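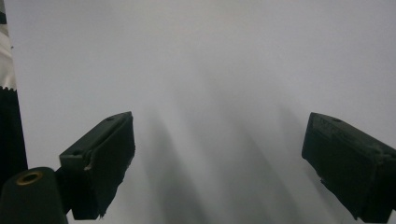 A surface is the outside layer of an object, the part that other things touch. Some surfaces look flat and others look bumpy, but a surface that looks flat to your eyes may still have tiny hills and valleys on it. Light helps you tell how a surface is shaped. A wide, pale, grey-white surface sends a lot of light back to your eyes. A very dark part sends back much less, so its small details are harder to find. Even so, a worn streak or a small pale nick on a dark edge stands out, and a ragged edge is easy to tell apart from a straight one.

Rubbing and wear

When two surfaces slide against each other, they push back against the sliding. This push is called friction. Rough surfaces often make more friction than smooth ones. Friction can also remove very small bits of material. This slow loss is called wear. Corners and edges often wear first, because the force presses on a small area.

Test it yourself

You need a sheet of plain paper, a sheet of sandpaper, a wooden block, and a ruler. Tape both sheets to a table. Flick the block across the plain paper and measure how far it slides. Repeat this 3 times, then do the same on the sandpaper. Try to flick with the same force each time. In the Zollwood test, the longest slide on paper was 300 millimeters and the longest on sandpaper was 139 millimeters. Your numbers will be different.

Word list

Friction: a force that acts against sliding.
Wear: the slow loss of material from a surface.

Page updated 2025-08-23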